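# 搬东西这件事，机器快要学会了

我对机器干活这件事一向抱着很大的期望，朋友们都知道，所以每次吃饭聊到这个话题，总有人问我：那你家的碗现在是谁洗的？

是我洗的。洗碗机洗一半，我洗另一半，锅和木砧板永远归我，把碗从洗碗机里拿出来放进柜子的也是我。可我还是很高兴，因为今年夏天我亲眼看了一样以前没怎么放在心上的活，看完之后，我对“机器到底能不能做家务、做车间里的杂活”这个问题，有了比从前具体得多的想法。

这个活就是：把一箱东西从甲处送到乙处，中间隔着一段土路。

听起来太普通了，对吧？我也这么觉得。我们谈机器人，喜欢谈叠衣服、炒菜、拧螺丝，谈手指有多灵巧。可是你去一个真正的小作坊待上几天，看看人的时间都花到哪里去了，就会发现很大一块是花在走路上：走过去，拿起来，走回来，放下，再走过去。家里也一样。我有一天闲着没事，留意了一下自己下班以后都在干什么，收衣服、倒垃圾、从车里搬东西上楼、把孩子扔在客厅的书拿回房间，手上的动作都简单得很，腿倒是没停过。

## 作坊和那条路

七月里我在 Drosimum 住了一阵子。那是个做橄榄皂和草药膏的小作坊，一排平房，一个晾皂的棚，后面是院子。仓库不在院子里，租的是 Giannakopoulos 家的旧库房，要沿一条土石路走过去，739 米，空箱子、油桶、包装纸都放在那边。每天都有东西要送过去，也有东西要拿回来。

管包装和发货的是 Mwanahawa Mbwambo。她做事快，说话也快，第一天就把我拉去帮忙推车。推的是那种两轮的铁皮手推车，轮子不大，走水泥地很好用，一上土路就开始跳，箱子在上面哐当哐当响，我得腾出一只手按着。走到一半我就出汗了，她在前面回头喊我：“别看风景，看地！”

看地。这两个字后来我想了好多遍。

因为那条路真的得看着地走。有的地方被压得又细又平，推起来轻快得很；往旁边偏一点，就是散石子，再偏一点，石头变大了，有的是扁的，车轮顶上去就卡住。路边也没有一道清楚的线告诉你“路到这里为止”，石子慢慢少了，干草慢慢多了，就算到边了。太阳一大，地面白得晃眼，坑和鼓包都看不太出来，全靠影子。

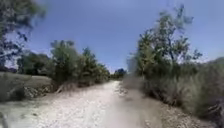
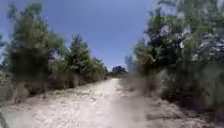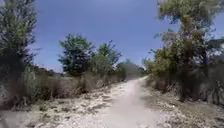

*Drosimum 外面的土石路，晴天。*

走过几趟以后我也学会了一些东西：什么时候让轮子骑到那条磨平的细土上，什么时候该绕，什么时候宁可硬推过去。要我写成规则，我写不出来。Mwanahawa 也写不出来，我问过她，她想了想说：“你推就知道了。”

## Clomari 来了

作坊那段时间正在试一台搬运车，叫 Clomari，是一家叫 Indside 的小公司做的，四个大轮子，一块平板，前面装着摄像头，没有手臂。Lambros Kouris 是 Indside 派来的工程师，晒得黑黑的，成天蹲在路边改参数，电脑上面搭一块毛巾挡太阳。

我第一次看它走的时候，心情有点像看孩子骑车。它出了院子，停一下，往左偏一点，又回来一点，然后就顺着路上走了！速度比人慢，可是稳。平板上绑着空箱子，几乎不晃。我跟在后面走，走着走着就忘了自己是在“看机器人”，开始想中午吃什么。我认为这是一个极好的兆头，一样工具好不好，看你能不能把它忘掉。

当然也有毛病，而且不少。有一回它在一丛伸到路边的干草前面停住了，怎么也不肯走。人一看就知道，草嘛，蹭过去就是了。它不知道那是草还是墙，于是规规矩矩地等着。Lambros 走过去用脚把草拨开，它就继续走。过了一会儿换了一丛，又停了。那天下午他一直在跟各种各样的草打交道。

还有影子。树荫底下和太阳地之间那道明暗交界，对它来说有时候像一道坎。它会减速，好像在试探，前轮伸过去，发现没事，才把整个身子带过去。我看了觉得很亲切，我外婆晚年下楼梯就是这样的。

Lambros 给我看过他七月的记录：走了 172 趟，中途不用人管、从头走到尾的有 142 趟。我第一反应是：这么多！Mwanahawa 的第一反应是：那剩下的谁去管？

你看，同样两个数字，两个人听出来的意思完全不同。我是客人，看热闹的，看到的是它居然能走到头。她是要发货的人，手里正在贴标签，机器停在半路，就得有人放下手里的活，走出去，把它弄好，再走回来，洗手，接着贴。她说有一次走到半路机器自己又动了，她站在路当中，又好气又好笑，只好陪它一起走到库房去。“那我还不如自己推。”

## 那么，到底能不能？

我觉得这个问题问得太大了。大家老是把“家务”当成一样东西，好像有一天某台机器站到门口，按一下，家务就归它了。可是家务是一大堆彼此没什么关系的小事，难的地方也各不相同。

像扫地这样的事，机器早就在做了，做得不算精细，但做得勤快。我家那台会在餐桌腿中间转半天，最后气呼呼地退出来，可是地上的确干净了，我已经好久没有认真扫过客厅。它能成，我想是因为扫漏了也不要紧，明天还会再扫。一块地方今天没扫到，谁也不会因此吃不上饭。

叠衣服就难得多。一件湿过又干了的衬衫，扔在椅子上是什么形状都有可能，袖子翻在里面，扣子半扣着。人抓起来一抖，就知道领子在哪里。这个“一抖”，我看过的机器还没有哪一台做得让我服气。有的能叠，叠得慢，衣服还得先摊得差不多。我不着急，衣服这种东西本来就很会为难人，我自己叠床笠叠到今年也没叠好过，最后都是卷成一团塞进柜子里，柜门一关。

搬运呢，在这两样中间。手上几乎没有要求，东西绑好就行；难处都在脚下。而脚下这件事，我在 Drosimum 看到的进步是实实在在的。Lambros 说头几天 Clomari 连院门口那个小坡都上得不情不愿，后来我去的时候，它过那个坡已经看不出犹豫了。草的问题他改了又改，到我走之前，轻一些的草它已经肯蹭过去了，粗一些的还是要停一停，我觉得停得有道理，那里面谁知道有没有石头呢？

所以要我回答，我会说：平地上的、容得下出错的、重复的活，已经能交给机器一部分；高低不平的地方，今年夏天我看到它走通了一大半；要用手去对付软东西的活，还得等，等多久我不敢讲。

## 车间里的账和家里的账

有一点我去之前没想明白，是 Mwanahawa 教给我的。她说机器做得好不好，要看它出错的时候落在谁头上。

库房那边要是急等着一桶油，机器停在半路，整条线都得等。可是往回送空箱子，早一小时晚一小时都没关系，停就停着，等谁正好要过去，顺手拨一下。她后来就是这么安排的：空箱子、废纸板、洗好的旧布，全归 Clomari；油和成品还是人来推。这么一分，她对那台车的态度立刻好了起来，有天早上我听见她跟它说“去吧去吧”，口气跟赶羊差不多。

我很喜欢这个安排。它一点都不气派，登不上什么新闻，可是那几天作坊里的人少推了好多趟空车，这是真的。有一天我帮着理箱子，约 72 只空箱要送过去，搁在以前，是一个人大半个下午的事。那天下午我们坐在棚子底下裁包装纸，吃无花果，Clomari 自己来来回回地走，中间叫了一次人，是我去的，一截枯枝横在轮子前面。我捡起来扔到一边，拍拍它的平板，往回走的时候心里竟然有点得意，好像我也是技术团队的一员。

家里的账也可以这么算。我现在想找机器帮忙的，都是“晚一点没关系”的事：把脏衣服送到洗衣机旁边，把空瓶子送到门口，把晒好的被子从露台运下来（楼梯！楼梯还是个大问题，先不提它）。这些事都不需要一双巧手，需要的是肯一趟一趟走，不嫌烦。我嫌烦，它不嫌。

有人会说，这种小事自己做一下又怎么了？走几步路还能锻炼身体。我同意，我自己也爱走那条路，早上走特别舒服，干草有股甜味。可是走着玩和拎着两只桶走第九趟是两回事。我母亲的膝盖不好，她从车库到厨房那几级台阶，每次买完米都要歇一下。对她来说，有没有一样东西能替她把米送进去，关系到她还能不能自己一个人买米。我每次听人把这类机器笑话成懒人的玩具，就想请他去替我母亲搬一回米。

也有人担心作坊里的工作会少掉。这个担心我不想轻飘飘地带过去。Drosimum 人手一直不够，所以在那里少推一趟车，就是多包一批皂，大家都乐意。换一个专门雇人推车的地方，事情就不会这么轻松，该怎么办，得由那里的人坐下来谈，我一个写文章的没有资格替他们高兴。我只能说我看见的这一处。

## 我想要的机器

回来以后我跟 Lambros 还通过几回信。他最近在弄下雨以后的路面，土路一湿，颜色全变了，白的变成黄的，浅坑里有水，水里映着天，Clomari 不知道该拿这块“天”怎么办。他写得愁眉苦脸的，我读得津津有味。一块积水里的天空，人从小踩到大，从来不当回事，到了机器那里就成了一道大题目。做这一行的人，天天都在重新发现我们平常有多能干，我很羡慕他们。

我也跟他提了几个愿望，从一个外行的角度。

头一个是停下来的时候说清楚。它现在停住了只会闪灯，远远看见灯闪，你不知道是草、是石头、还是没电。要是它能告诉我“前面有根树枝”，我出门的时候就不用把整套家伙都带上。Lambros 说这个可以做，难在它自己也未必知道那是树枝。那就说“前面有个东西，长的，不高”也行啊！我完全可以接受一台说话没把握的机器，比闷声不响的强。

再有就是让用的人能教它。Mwanahawa 知道那条路上哪里该走细土、哪里该绕，她的脚和手腕知道。如果她能推着它走一遍，它就记下来，那多好。现在改一点东西都要等 Lambros 打开电脑，他一走，作坊里的人就只好将就着用。依我看，机器要真正进到家里和车间里，这一条比手臂多灵活都要紧，因为每家的路都不一样，每家的厨房也不一样，我家放剪刀的抽屉，连我先生住了这么些年都还要问我。

还有便宜，修得起。轮子坏了，镇上买得到轮子。

写到这里我翻回去看照片，一条白花花的路，草，树，蓝天，太普通了，放在哪本旅行册子里都会被翻过去。可我现在看它跟七月以前看它完全两样，我会去找那条压平的细土，会去想那一片石头轮子过不过得去，会去看树荫落在哪里。我走了几十年的路，头一回这样看一条路，要谢谢一台走得比我慢的四轮车。

Mwanahawa 前几天也来了信，说入秋以前要赶一批货，问我还去不去帮忙。她在末尾加了一句：草又长高了，带把镰刀来。

我已经在看船票了。

2019年8月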